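Trarnton Township Election Board
Minutes of the regular meeting, August 8, 2022

The meeting was opened by the chair with all members present. The minutes of the previous meeting were approved without change.

1. Polling places

The board discussed the plan to join the Plilell and Grundgate precincts in one polling place. The clerk reported that the Plilell school hall will be closed for roof repair on election day. Two members were against the plan, as the bus between the two places does not run in the evening.
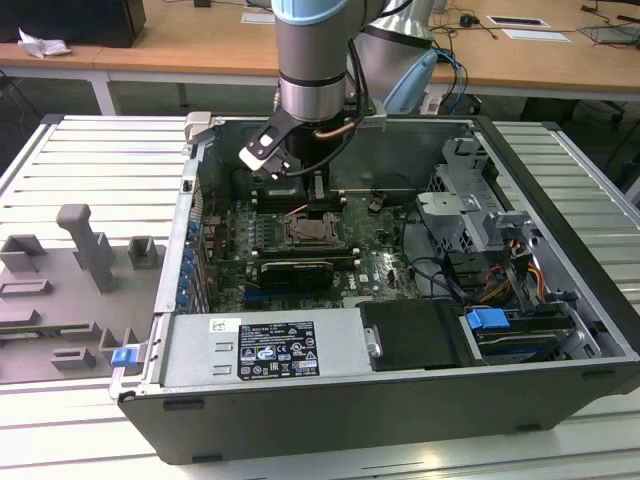
Where will Plilell voters go if the hall stays closed?
They will vote at the Grundgate library, and the clerk will send a notice by mail to each household.

The motion passed. The board asked that the county be contacted about an evening shuttle - the cost is not known yet.

2. Ballot language

A resident asked that the sample ballot be printed also in Vietnamese. The clerk has an offer from the Trịnh translation office for 100 printed copies. It was agreed to accept the offer. The copies will be at the town hall counter and at both libraries.

3. Poll workers

The township needs 40 poll workers and the list is not full. Training takes 2 hours and is paid. 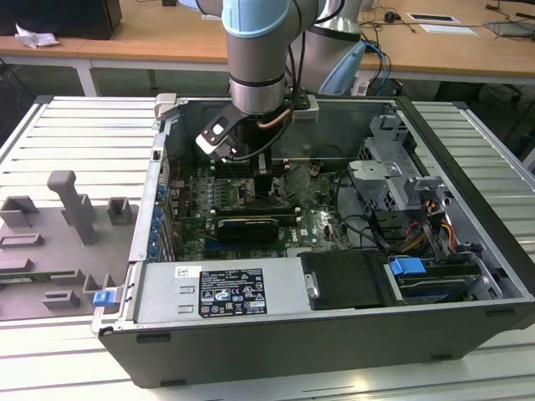
Persons who worked in the March election do not have to repeat the full training, but they must sign the new oath form. One member proposed to raise the daily pay. This was moved to the next meeting - the budget page was missing from the packet.

4. Public comment

One resident complained about campaign signs too near to the library door. The clerk will measure the distance and put up a marker.

The meeting was adjourned.

Contact the clerk | © Trarnton Township | Back to top

Comments

plilell_mom: Please put the shuttle times on the notice also.

R. on Mill Road: How do I sign up as poll worker? The form link gives me an error.

grundgate72: The library parking is already full at 5. Did the board talk about this?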